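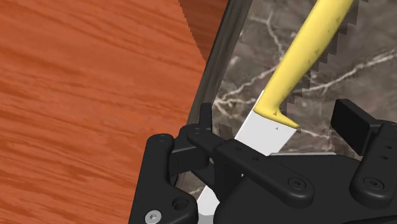 Figure 2. Wood grain and marble veining side by side (rendered view).

4.2 Borrowed words for grain and vein

We turn now to the part of the interviews we enjoyed most: the words people reach for when a surface has a pattern in it. The joiners at Plornside and the stone workers at Ulloa share a street, a lunch van and, in a few cases, a surname, yet we had expected their talk about materials to stay apart. It didn't. Of the 54 pattern words in our list, 30 were used in both trades, and many had clearly crossed over from one to the other.

Water words were the richest group by far. Joiners spoke of boards that "run", "ripple" or "pool" near a knot. Stone workers used "run" just as freely, but for them it named the path a vein takes through a slab, and a slab could have a good run or a lazy one. "River" was more divided. Among joiners it meant a broad pale band between darker lines, while at Ulloa it was kept for a single vein wide enough to lay a finger in. Two older masons disliked the word and said so at length (see the transcript in Appendix B, which is a delight to read in full).

Weather words came next. "Lightning" was the favourite name for thin, forked white veining in dark stone, and everyone we asked understood it at once, joiners included. "Smoke" and "frost" were common too, though speakers often disagreed about which was which. Body words such as "vein" itself hardly felt like borrowings to anyone. When Nuria Goicoechea asked a group of apprentices where "vein" came from, several were surprised to be reminded of blood at all.

What pleased us most was how quickly new words spread. In May an apprentice at Ulloa began calling crowded veining "busy traffic", and by our second round of visits we heard "traffic" from nine speakers, three of them joiners who had never cut stone. The joiners had already stretched it to cover tight, uneven grain – a use its inventor told us was wrong.

Earlier work by Godoy and Wojcik treated trade talk of this kind as fairly fixed, handed down from master to apprentice. Our recordings suggest a livelier picture, with younger workers supplying a good share of the fresh colour and older ones deciding, sometimes grumpily, what stays. We can't yet say whether this holds outside a small town where the two trades meet daily. The Lorkell recordings, made in workshops much farther apart, are taken up in Section 4.3.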